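Section 2. First start, controllers and saves

Cenari needs 3,263 MB free on the console before it will unpack. Less than that and the installer just stops, no message. Clear space first.

1. Switch the headset on, then the console. In that order.
2. Open Cenari from the library. Skip the Klinhom trailer with any button.
3. Sign in to your Flirkico account, or pick Play Offline.
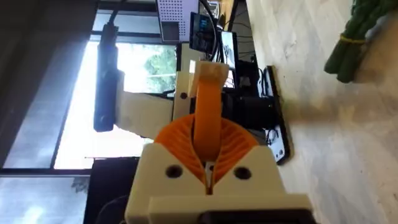

4. Set player height. Stand up for this even if you play seated.
5. Choose turning: Smooth or Snap. Snap is easier on the stomach.

NOTE: Offline saves do not move to a Flirkico account later. Decide now.

6. Pair the controllers. Hold both menu buttons untill the lights stop blinking.
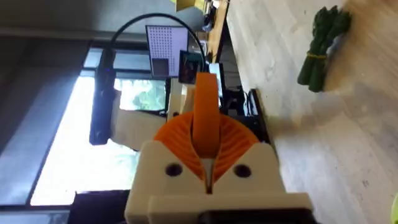
Fig. 2. Orange ribbed fingers, cream-white housing.

7. Pick a save slot. There are 7. Slot 1 gets overwritten by autosave, so use another for anything you want to keep.

CAUTION: Do not take the headset off while the save icon is turning. Slot may be lost.

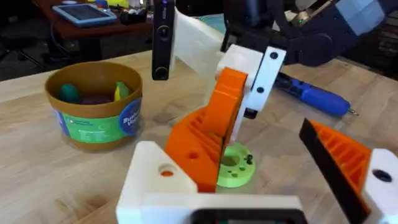
Old saves from Drultham: load them from Extras, Import. Gold over 3,000 is cut to 3,000 on import. Weapons carry over, maps dont.

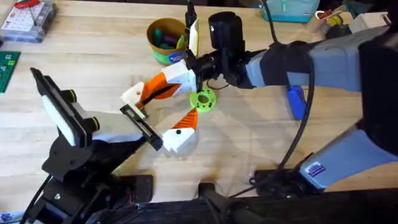

Headset cable next. Plug it in fully, both ends, then route it behind you. Leave slack but no loops at hand height; a long black cable looped along an arm and hanging down to the bench is the sort of run to avoid here. Clip it at the belt. Recenter the view from the pause menu when done.

Picture still drifting? Redo steps 4 and 5, then restart.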